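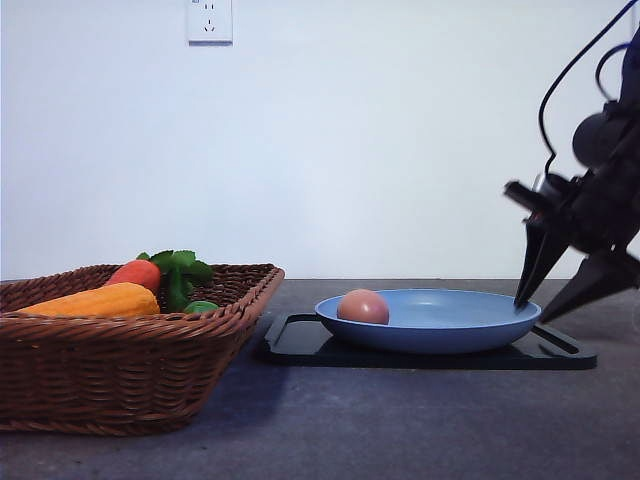 Baskets and Vegetables – how it all works

Written by Úna Ní Mhurchú for the Clandby young readers page

Ok so. Baskets. People were making them before they were making clay pots, in lots of places anyway. No nails, no glue, no screws. Just long bendy bits going over and under each other until they hold on tight.

What is wicker?

Wicker isn't a plant! Lots of people think it is. Wicker is a way of weaving. The plant can be willow, or rattan, or reed, or even tough grass. Willow is a tree that grows long skinny shoots called rods. Cut them, soak them in water, and they bend without snapping. Let them dry and they go stiff again and keep the shape.

The upright sticks are called stakes. The ones that go in and out are called weavers. Over one, behind the next, over one, behind the next, all the way round. Then back round again, but swapped. That's why you see stripes going sideways on the side of a woven basket – each stripe is a weaver on its trip round.

The top edge is the rim. Usually thicker than the rest. It has a hard job, people grab it, lean on it, drag things over it. Without a good rim the whole thing would start to come undone.

And the sides – a lot of baskets lean outward, wider at the top than at the bottom. Easier to reach into. Some will stack inside each other too, if they haven't got handles in the way.

Why keep vegetables in one?

Air. There are tiny gaps in the weave and air goes through. Real vegetables are still a bit alive after they're picked (yes really) and they let out water. In a shut plastic bag the water has no place to go, so you get slimy. In a basket it drifts off. Onions and potatoes like it, but keep them in seperate baskets and put the potatoes somewhere dark.

Toy vegetables don't care. You can leave a toy carrot in a basket for 300 years and it won't go slimy. Might get dusty.

Now the corn

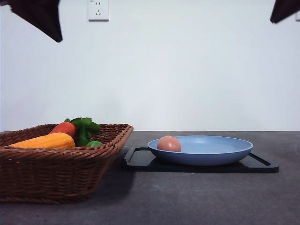 Corn grows on a tall stalk, taller than your teacher. The part we eat is called an ear. No idea who picked that name. Each ear is wrapped in green leaves called the husk, and under the husk is a lot of silky hair. Every strand of silk goes to one kernel. One strand, one kernel! If pollen doesn't land on a strand, that kernel doesn't grow and there's a gap.

Kernels come in rows, and the rows come in even numbers nearly always. 8 rows, or 12, or 16. Next time you have corn on the cob, put your finger on one row and go round. We tried it with a short fat one from the market at Moltside. It had 8 rows and 162 kernels. Took ages and the corn went cold.

Each kernel is a seed. So corn on the cob is a big stick of seeds with butter on.

Now the carrot

A carrot is a root. It grows pointing down, in the dark, and the leaves stick up on top. The fat end is the top, the thin end is the bottom. Gardeners call the fat end the shoulder. If the shoulder pokes out of the soil and gets sun it goes green.

Carrots are orange because of something called carotene. Your body turns it into vitamin A, and your eyes need that. It won't let you see in the dark though, sorry. They can be purple, yellow and white as well.

Sort them out

A game for after lunch. You need a basket and some vegetables, toy ones are fine. Take them out one at the time and say which bit of the plant it is.

Root – carrot, beet, radish
Seed – corn, peas
Leaf – lettuce, cabbage
Stem – asparagus, and celery (the part you crunch is a leaf stalk, so ask a grown up which pile and have an argument)
Fruit – tomato, cucumber, pepper, eggplant. Anything with seeds on the inside

Make 3 piles if you're small, all five if you're not. Then put everything back. Long things lying flat, round things in the gaps.

Make a paper one

Cut strips of paper, as long as your arm and two fingers wide. Lay half of them side by side. Weave the rest through, over, under, over, under. Push them up close. Tape the ends. That's a mat – fold up the sides and tape the corners and it's a basket. Not strong enough for a potato. A paper carrot, fine.

Next page in September: beans.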